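2019-08-02
Notebook, orbit integration, Christos G.

Re-ran the Anari case overnight with the smaller time step, because Michalis refuses to believe anything I do before the second coffee. For the record: Anari is our made-up wanderer, a planet-sized lump sent in on a long ellipse to see how badly it can upset the inner planets before settling down into a polite circular orbit. The catastrophist papers say it settles. My integrator says it would rather not.

Setup as in January, apart from the starting angle. 400 runs, 3,000 simulated years each, 2 lumps of different mass (Anari is the light one, Aquino the heavy one). Same random seeds as before, so the runs can be compared line by line by anybody who has the patience. Michalis has the patience.

Results so far:
Anari mostly gets thrown out. The runs where it stays, it stays on an orbit you could not call round with a straight face.
Aquino stays more often and takes Mars with it when it goes. Sorry, Mars.
Run 582 (from the old January batch, kept because we are fond of it) still gives the nearly circular orbit that got everyone excited. I halved the step and it went away. I halved it again and it stayed away. So much for the poster.

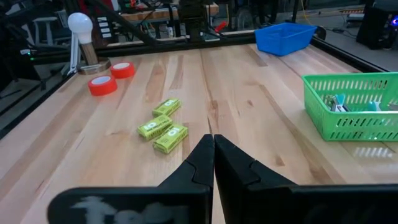 Gripper closed, tips together over the table. Knots in the planks.

Michalis came by and asked about drag. Fair question. If you fill the inner system with enough gas and dust, you can round off nearly any orbit, and the 1950s people were free with their gas and dust. I put some in. To calm Anari down in the time the story allows, I need a cloud thick enough that anyone on Earth taking notes on clay tablets would have had trouble seeing Venus at all, which rather spoils the notes. Left the drag switch in the code, off by default. Do not turn it on and then come and tell me you have discovered something.

Energy check: drift is fine for the quiet runs and awful for the close passes. The Skurnance routine is supposed to shorten the step by itself when two bodies get near each other. It does, one step too late, like a man braking after the bump. Patched it to look at the closing speed as well as the distance. Old version is kept in the folder called old, next to the folder called old_old.

Tidal heating still not in. M. wants it. I want a week off.

Also read the Bestimora paper again, the one with electric forces between planets. Page after page on myth and then one equation, with the units missing. I tried three guesses at the units. One gives no effect, one boils the oceans, and the third one crashed the program. Wrote to the author to ask which he had in mind.

To do:
Rerun the close passes with the patched step.
Plot eccentricity against mass for both lumps, same axes this time.
Take run 582 off the group page before somebody cites it.
Ask Michalis Psarras for my planet tables back.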